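Brurnovora County Farm Loss Records

Version 3, updated in June

Contents

One table of crop and livestock loss claims filed by farms in the Brurnovora valley during the last two dry seasons. There are 3730 rows, one per claim, from 465 farms. Claims were typed in from paper forms at the Vostier extension office and checked against the county parcel list.

Columns

farm_id: a random number, stable across both seasons
district: Vostier, Adeleke or Meketti
crop: as written by the farmer, lowercased
acres: planted acres, not harvested acres
loss_pct: share of the normal yield lost, 0 to 100
loan_applied: yes, no or blank

A blank in loan_applied means the question was skipped on the form. Do not read it as a no. The first-season form had the loan question on the back page, and most of the blanks come from there. 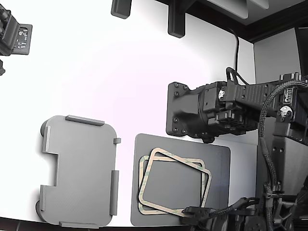 Adeleke wrote in after version 2 that hay should not be lumped with pasture, as the two are paid under different rules and a farm can lose one and keep the other. The district office also asked for second cuttings to be listed apart from first cuttings. The hay and pasture split is in this version. The cuttings are not, as the forms do not record them.

Known problems

In the Meketti district, 81 claims give acres in whole tens and look like estimates. They are left as filed. Another 720 rows have no yield history behind them, so loss_pct is the farmer's own figure. Both groups are marked in the notes column.

Orchard losses are undercounted. Growers there often wait until after picking to file, and the second season closed before the late apples were in.

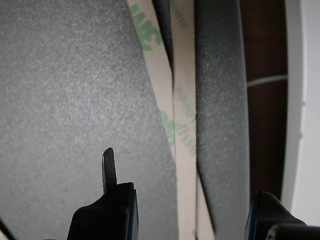
Livestock rows use the same loss_pct column, but the number means reduced herd size and should be kept out of any crop average. Filter on crop = "livestock" before you start.

Use

Free to use and share with credit to the Brurnovora Farm Loss Records. Please do not try to match farm_id to named farms. Corrections go to the Vostier office by mail or at the front counter, open until 4 p.m.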